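Lirkel Hand-Held Gripper Set, Two-Hand Configuration

Supplied by Sarpong Equipment. Catalog page revised Tuesday, March 11, 2025.

The Lirkel set is intended for institutions that plan to record manual tasks before committing funds to a fixed robot cell. An operator holds one gripper in each hand and carries out ordinary handling work at a table. Purchasing departments should read this page together with the current price sheet, as several items needed for a working station are ordered separately.

## What the set is used for

Most first orders are placed for simple handling tasks with household goods. A cup and a black wire-mesh basket on a plain wooden table make a suitable starting task, and both articles can be purchased locally at low cost. We advise buyers to settle the list of objects before the station is ordered, as the width of the objects decides which fingers are required.

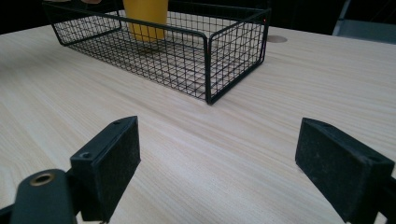 Oda Torvik asks whether the fingers should be budgeted as a wear item or as part of the capital cost. Her department entered them under capital in the first year and then had no line from which to replace them.

Sarpong recommends the first of these. Fingers are listed under part number 1003 and are sold in pairs. A department running daily sessions should carry spare pairs in its operating budget and leave the grippers themselves under capital equipment.

## Items included

- 2 hand-held grippers, black, with cables
- 2 white triangular marker plates, fitted to the grippers before shipment
- 1 printed setup guide
- 1 transport case

## Items ordered separately

- Fingers, part number 1003
- Cable extension, part number 974
- Table, stands and floor covering, which may be sourced by the buyer
- Objects and containers for the chosen tasks

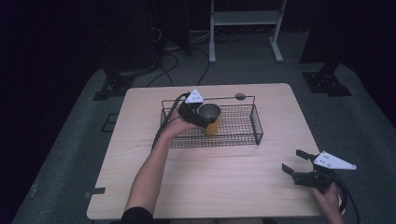
## Planning the room

The station needs one table that can be approached freely from the front, and floor space behind it for stands. Carpet is acceptable. Cables from both grippers must have enough slack to follow the operator's arms across the full tabletop, and buyers with deep tables should order the extension.

Room costs are often left out of the first request. Curtains, power outlets and storage for objects between sessions should be priced at the same time as the grippers, so that a single approval covers the station.

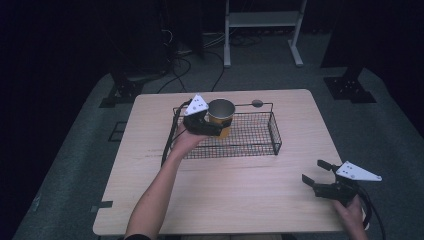
Operator time should be entered on its own line. At the Punumitz site, staff hours were the largest cost in the first year, ahead of the equipment. The site planned 100 sessions and scheduled them in short blocks, with a second operator trained to take over.

## Ordering and service

Orders received before the end of December are invoiced in the same calendar year. The Vunodness service plan covers inspection of the grippers and replacement of damaged cables. It does not cover fingers. Institutions that require a formal quotation should state the number of stations, the delivery address and the name of the approving office.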